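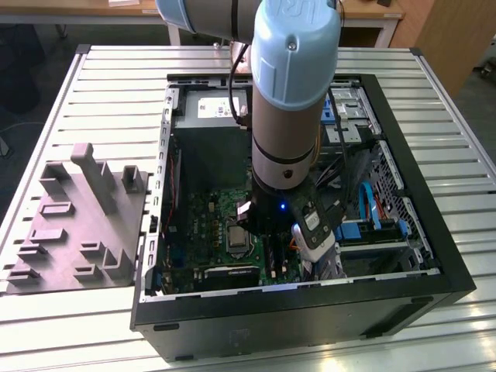
Declan Mapplebeck me répond qu'une tour de bureau, à la maison, ça n'a plus aucun sens, que tout le monde est passé au portable et que je m'accroche. Bon. Je m'accroche, alors, et je vous raconte pourquoi.

La mienne vient de chez Wulix, achetée d'occasion à l'époque où j'habitais encore rue Bellamy. Elle est moche, elle est lourde, elle prend la moitié du dessous du bureau et je me cogne le genou dedans tous les matins. Je l'adore.

En mai elle a commencé à ramer. Ouvrir un tableur -- le temps d'aller faire chauffer l'eau. Ouvrir les photos des vacances, n'en parlons pas. Au magasin on m'a tout de suite orientée vers les portables neufs, plus de 400 euros le moins cher, avec un clavier tout mou et presque pas de prises sur les côtés !

Je suis rentrée, j'ai boudé, puis j'ai lu des forums jusqu'à pas d'heure. Tout le monde disait pareil : de la mémoire en plus, un SSD à la place du vieux disque, et on en reparle. Je m'étais fixé 200 euros maximum, tout compris.

Alors pour la mémoire, regardez bien quel type prend votre carte mère avant de commander. Moi j'ai pris du DDR4 les yeux fermés alors qu'il me fallait de la DDR3, l'encoche n'est pas au même endroit, ça ne rentre pas et il ne faut surtout pas forcer. Retour, remboursement, re-commande (merci la dame du point relais, d'une patience !).

Le plus long, et de loin, c'était la copie de l'ancien disque. J'ai lancé ça le soir, le lendemain midi ça tournait encore. J'en ai profité pour virer des trucs, dont un dossier « Olldale » plein de devis pour une cuisine qu'on n'a jamais faite.

Facture finale : 171 euros, avec le SSD, les barrettes et un tournevis aimanté Ikden que j'aurais pu emprunter à mon frère mais voilà, il est joli.

Et pour la question de Declan, oui, un portable ça se déplace. Sauf que moi je ne bouge pas ! J'écris mes factures au même endroit depuis des années, avec un vrai écran, un vrai clavier, et le chat sur l'imprimante.

Ah, et on me demande en privé pour Windows 10 : je passe sous Linux Mint cet automne, ma nièce l'a mis chez elle et elle s'en sort très bien. Si quelqu'un a réussi à faire marcher un vieux scanner à plat là-dessus, dites-moi lequel, le mien a déjà l'air de vouloir faire des histoires.

213 J'aime · Partager

Rechercher dans les fils
Tendances Comptes Mots-clés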